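4.2 Charging habits and reported battery life

The survey answers and the phone logs did not always agree. Of the 894 owners who finished the survey, most said that they charge their phone once a day, at night. The logs collected by Notevent show many more short charges than that, most of them in the afternoon and in the car. We take the logs as the better record for how often a phone was plugged in, and the survey as the better record for how the owner felt about the battery.

Owners of the larger Gakeck model were the most satisfied with battery life, even when their logs showed the same screen time as owners of the smaller one. Part of this is plain capacity. Part of it may be expectation: in the open comments, buyers of the smaller model often compared it with an older phone whose battery they could swap. Dunbar and Baxter found the same pattern in their earlier work on budget phones, although their sample was limited to students.
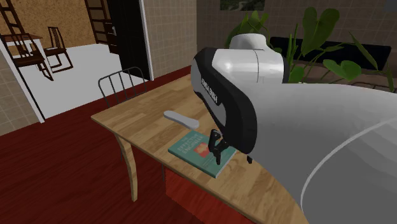

Screen brightness had a stronger link to complaints than any other setting we recorded. Owners who kept automatic brightness turned off reported running out of charge before evening far more often than those who left it on. Many of them had turned it off in the first week, after the screen dimmed indoors, and had not gone back to the setting. The Lurkimano handset, which asks about brightness during setup, had fewer owners in this group. We cannot say from these data that the setup question is the cause, as the Lurkimano also ships with a dimmer default.

The battery percentage itself was a source of confusion. Several owners wrote that their phone "stuck" at 100 for a long time after being unplugged and then dropped quickly. This is a display choice made by the phone maker and has little to do with the state of the battery, but it shaped how people rated the phone. Owners who noticed it gave lower scores on the trust item, and some had asked for a repair. Kerr, who coded the open comments, kept these apart from reports of sudden shutdown. Shutdowns were rarer and mostly came from phones bought used.

Figure 3. Book on a wooden tabletop, rendered view from above.
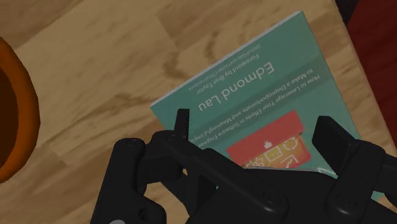
Low-power mode was used in two different ways. One group turned it on only when the phone gave its warning, at 10 percent on the Gakeck phones. The other group left it on all day and accepted slower mail and fewer background updates. The second group was small but rated battery life well above the mean. When we removed these owners from the model, the gap between the two Gakeck sizes became slightly wider and the other results held.

We also checked whether the answers changed over time. A follow-up in June went to owners who had agreed to be contacted again, and those who replied scored their battery lower on our 7-point scale than they had the first time. Warmer weather, a system update released that spring, and normal wear could each account for the drop. The logs do not let us separate them. Section 4.3 looks at the update more closely, using the subset of phones for which Ramalho and Chatzigeorgiou had version records.

Contact: Mhairi Dunbar, Jardine Mobile Use Group | © The authors | Back to top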